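3.2 Prices and switching in Warnley

Our second town, Warnley, turned out to be a wonderful place to study what households pay for mobile service. Three carriers reach it, and two of them, Bromico and Brakunico, compete street by street. The third, Rana, sells only prepaid plans. We asked 77 households to share a July bill and to tell us when they had last changed carriers.

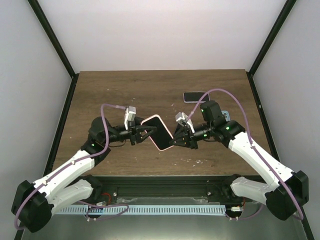
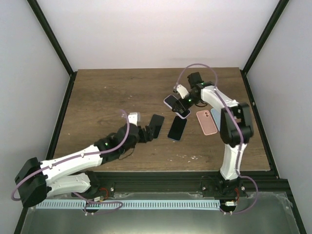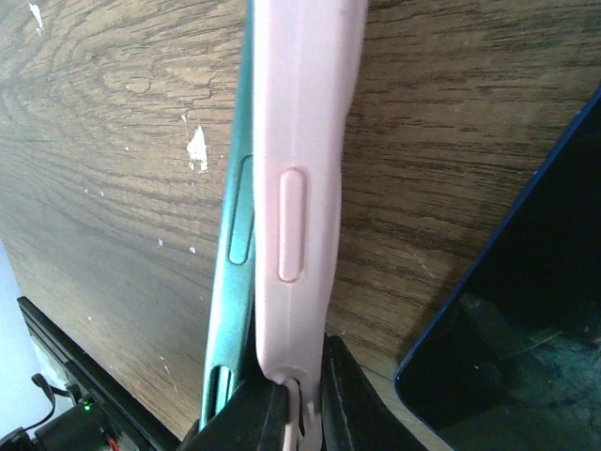
Figure 4. Phone held by two grippers (first panel); tabletop with two arms (second panel); pink phone case, close view (third panel).

The spread in prices was far larger than we expected! Families on shared plans paid $46 a month at the median, while those who had stayed with one carrier through several contract renewals often paid $15 more for the same data allowance. Length of stay predicted the bill better than income, household size or even the amount of data used, a pattern we had not seen in our first town.

Switching was also easier than people believed. Most respondents guessed that moving a number would take a week or longer, yet the households that had done it reported waits of around 6 hours. Tkachenko found the same gap between fear and experience in her interviews with broadband customers, and we are delighted to see it hold up for mobile plans too (Bohdana Tkachenko, personal communication).

Prepaid users deserve a closer look. They checked their balance often, knew their price per gigabyte almost to the cent, and could name a rival offer without looking it up. Whether careful shoppers choose prepaid plans, or prepaid plans make careful shoppers, is a lovely question that our data cannot settle. We return to it in Section 5, where the bills from both towns are pooled.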